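Comparing Two Sets of Gripper Fingers on Clear Plastic Objects

Automation Teaching Laboratory, Muriithi Technical Institute 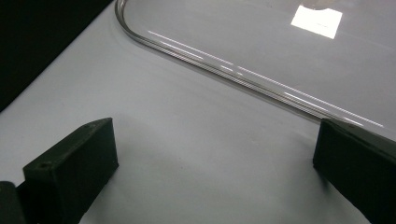 This guide explains how to carry out a fair comparison between two sets of fingers on the laboratory's hand-held grippers. It is written for students in the second-year automation course and for visiting staff who have completed the safety introduction. The procedure takes one afternoon for a pair working together. A single person can complete it in two sessions.

Clear plastic items such as trays and box lids are used throughout. They are light, they bend under pressure, and their edges can be hard to find in a camera view. A finger that works well on a cardboard box may slide off a smooth rim or push the item away before it closes.

The two finger sets are known in the laboratory by their project names. Pidier is the flat-faced finger, printed as one solid piece. Pirix has the same outside dimensions and the same mounting holes, with a thin rubber pad bonded to the inner face. Both sets fit the Zoltham hand-held body and do not require changes to the trigger or the linkage.

Before you begin

Reserve a bench with a plain, pale work surface. Reflections and shadows are easier to judge on a plain background, and the recordings from different pairs can then be compared. Patterned mats and cutting boards should be put away.

Collect the following from the equipment window:

One Zoltham hand-held gripper with camera
One set of Pidier fingers
One set of Pirix fingers
The small screwdriver from the Zoltham case
Three clear plastic items: a shallow tray, a box lid and a deep container
A lint-free cloth
Removable tape and a ruler
A results sheet

Check each plastic item for cracks. A cracked rim will give way at a lower force than a sound one, and the result will say more about the crack than about the finger. Return damaged items and ask for replacements.

Wipe the items and the inner faces of both finger sets with the dry cloth. Do not use a cleaning spray. Residue from the spray changes the friction of the printed plastic for several hours, and in past terms it has spoiled entire sets of results.

Step 1. Fit the first set of fingers

Half of the pairs begin with Pidier and half with Pirix. Your starting set is printed at the top of your results sheet. Please keep to it, even if the other set is already mounted when you collect the gripper.

Switch off the camera and place the gripper on its side. Remove the mounting screws from one finger, lift the finger away and fit the replacement before you touch the other side. Working on one side at a time keeps the linkage in line. Tighten each screw until it stops, and then no further. The holes are printed, and they strip easily.

Close the trigger slowly and look along the fingers from the front. The tips should meet evenly. If one tip is higher than the other, loosen the screws on that side, press the finger square against its mount and tighten again. Do not file or sand a finger to make it meet.

Step 2. Set the camera view

Turn on the camera and hold the gripper over the bench at working height. Open the fingers fully. Both should be visible in the lower part of the view, with clear space between them. If only one finger can be seen, the camera bracket has turned and must be straightened before any trial is recorded.

Next, place the tray on the bench and bring the gripper toward one of its straight edges. Watch the preview as you approach. The rim of a clear item often shows only as a line of highlights, and those highlights move when the camera moves. Adjust the camera exposure until the rim can be followed along its length. A slightly darker setting usually helps on a white surface.

Overhead lamps can produce a bright patch on any flat, glossy face. A small patch away from the rim may be left alone. If the patch covers the part of the rim you intend to grip, turn the item or move it along the bench. Do not switch off the room lights, as other pairs depend on them.

Once the exposure is set, write the value on the results sheet and lock it. The same value must be used for both finger sets. Automatic exposure is not permitted in this exercise – it responds to the dark fingers as they close, and the rim may fade from view at the moment of contact.

Step 3. Mark the starting positions

Use short pieces of tape to mark a start position for each item. Place the tape outside the outline of the item so that it does not add friction underneath. Mark a second position 38 centimeters away, measured with the ruler along the bench. This is the target position.

Write the letters S and T on the tape. If you have to leave the bench during the session, leave the tape in place and put a card beside it with your group number.

Step 4. Practice the approach

Each person should make several practice grips before the recorded trials. Practice grips are not entered on the sheet.

Approach the item from above and at a slight angle, with the fingers open. Lower the gripper until one finger is outside the rim and the other is inside it. Pause, check the preview and close the trigger smoothly. For the box lid, which has a low rim, the tips will come very close to the bench. Let them touch it lightly if necessary, but do not drag them.

New users commonly close the trigger too early. When this happens, the outer finger pushes the item across the bench and the inner finger closes on nothing. The remedy is to move the whole gripper sideways until the rim is centered between the fingers, and only then to close.

Step 5. Record the trials

One trial consists of the following actions: grip the item at S, lift it clear of the bench, carry it to T, set it down and open the fingers. Begin the recording before the approach and stop it after the fingers have opened.

Complete 100 trials with the first finger set, divided as evenly as possible among the three items. Change operator at the halfway point. Then exchange the fingers as described in Step 1 and complete 100 trials with the second set, changing operator again at the halfway point.

Enter one of these results for every trial:

Complete. The item was carried to T and released without slipping.
Slip. The item moved in the fingers but reached T.
Drop. The item fell before it reached T.
Push. The item was moved along the bench and could not be gripped.
Void. The trial was interrupted by a fault, a person or a loose screw.

A void trial is repeated. A poor trial is not. If an operator makes a clumsy approach and drops the tray, the result is a drop and must be entered as such.

Check the mounting screws whenever you change items. Fingers loosen gradually, and the first sign is usually a small change in where the tips meet.

Step 6. Compare the results

Add the results for each finger set, first by item and then overall. Keep the two operators separate in your first table. If one operator has many more slips than the other with the same fingers, discuss the approach each of you used and review a few of the recordings together before you draw a conclusion about the hardware.

The overall total can hide a great deal. In one earlier class, a pair recorded 57 complete trials with Pidier and reported it as the weaker finger. Their table by item showed that most of the failures came from the box lid, where the flat tips had been held too high. On the deep container the two sets performed equally well.

Look carefully at the slips. The Pirix pad tends to hold a smooth rim more firmly, but it may also cling when the fingers open, and the item can shift at release. Enter any movement at release in the notes column. It does not change the result code, but it should be mentioned in the report.

Common problems

The rim cannot be seen in the preview. Lower the camera exposure or turn the item slightly. If neither helps, wipe the camera lens with the lint-free cloth.

The item springs out of the fingers. The grip is probably too near a rounded corner. Move to the middle of a straight edge.

The trigger feels stiff after a finger change. A screw has been tightened too far and is pressing on the linkage. Loosen each mounting screw by a quarter turn and test again.

The pad on a Pirix finger is lifting. Stop the session and return the finger to the equipment window. Do not attempt to glue the pad at the bench.

Submitting your work

Save the recordings in the course folder under your group number, with a separate subfolder for each finger set. Attach the results sheet and a report of no more than two pages. The report should state which set you would select for each of the three items and give the evidence for that choice. It is acceptable to select different fingers for different items.

Remove the tape, refit the Pidier fingers and return all equipment by 4:30 p.m. Questions about the procedure may be addressed to Erasto Shemweta at the laboratory office. Requests for extra bench time in January should be made before the end of the preceding term.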